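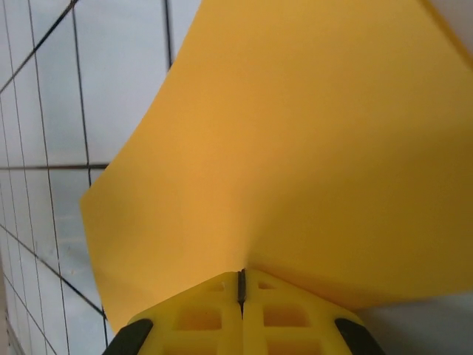 Sat 5 December

Weekend shift, just me and the heater. I wanted to get the paper chore written up before I forget what I changed, so apologies to whoever reads this after me, it's going to ramble.

The question from Gestow is still the same one they sent in August: can an arm do the dull bits of their packing bench? Their bench people do four things all day: fold boxes, tuck a sheet of colored paper in, place the item, close the flaps. Boxes we can sort of do. The paper is what eats my weekends!

Single sheets first. Ran 13 tries at picking up one sheet, carrying it over and laying it down flat. 4 I'd call good enough to ship. The rest were a mix: two sheets at once, a sheet let go too early, and one lovely clean carry that ended with the paper face down on the floor (my fault, I had the old drop height in the config).

What I keep relearning is that the grab is the easy part. Pinch a big sheet at one spot on the edge and it holds fine, but you get a crease running up from the fingertips and the whole thing bows out to either side. After that the free corners go wherever they like. A person fixes this without thinking, the other hand just comes up and catches the far side. With one arm you have to drag it down onto the surface and hope the corner unrolls ahead of you. It did that maybe when it felt like it.

Changed today:
Grip force down to 400 on the controller scale, from 2000. Crease is softer, no drops I could blame on it.
Slower lift. Helps more than the grip force did, I think, but I changed both before lunch like an idiot so don't quote me.
Drop height fixed. See floor, above.

The wrist view is a pain for this job. Once a sheet is up, it's mostly paper in there, and the Prametti tracker loses the corners and starts guessing. I'd like a second view from the side before we touch the model again. Panagiotou have a spare mount they said we could borrow -- need to write to them Monday.

Also tried the Flolora tissue, the thin stuff. Gave up after a few goes. It sticks to itself and I don't have anything clever to say about it yet.

So, can it do the chore? For stiffish paper, slowly, with a person nearby to straighten every other sheet, sort of. Would I put it on Gestow's bench? No. Whoever stands there now is faster with a cup of coffee in one hand. I'm still more hopeful than I was in August though -- back then we couldn't get the sheet off the stack at all.

Next: redo the lift test with the grip force left alone. Order more yellow, the stack is getting dog-eared and I don't trust the corners anymore. Charge the tablet.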